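Delegates > Grelcombe Meeting Rooms > Catering FAQ

Frequently asked questions: drinks and refreshments
Last revised Thursday, January 4, 2018
4 comments | 20 shares

How do I order drinks for a meeting?
Use form 3366, available from the booking desk. State the room, the start time and the number of hot and cold drinks. Orders close at noon on the previous working day.

Can drinks be served in the room?
Yes, in all rooms except Kindby, where the floor covering is unsuitable. Drinks for Kindby are served in the corridor. 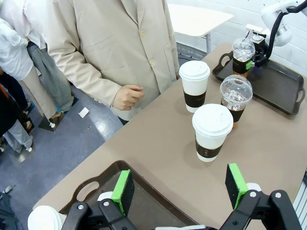 Hot drinks in lidded paper cups with sleeves.

Is there a minimum order?
No. Orders for more than 42 people need two working days' notice and are invoiced separately.

Can I change an order?
Numbers may be reduced by up to 20 per cent until the order closes. After that the full amount is charged – this includes drinks not collected.

How are mixed orders set out?
Hot and cold drinks are placed on separate trays unless the form says otherwise. Write dietary requests in box 6, one per line.

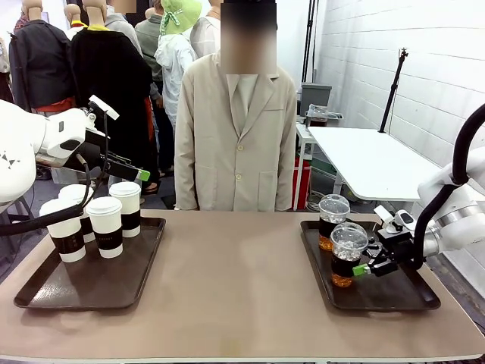 Trays of hot and cold drinks on a long table.

Who supplies the coffee?
Claeys supplies the beans and Pusov the tea. Allergen sheets for both are kept at the booking desk.

Are cold drinks available all year?
Iced drinks can be ordered in any month. From June they may also be bought singly at the counter. 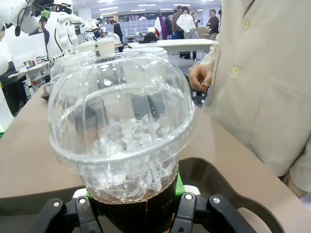 Payment and complaints

How do I pay?
By card at the desk or by cost code. Cost codes beginning 3000 are for internal bookings only.

Who deals with complaints?
Write to Annelies Coppens, catering bookings, quoting the order number. Replies are sent within five working days.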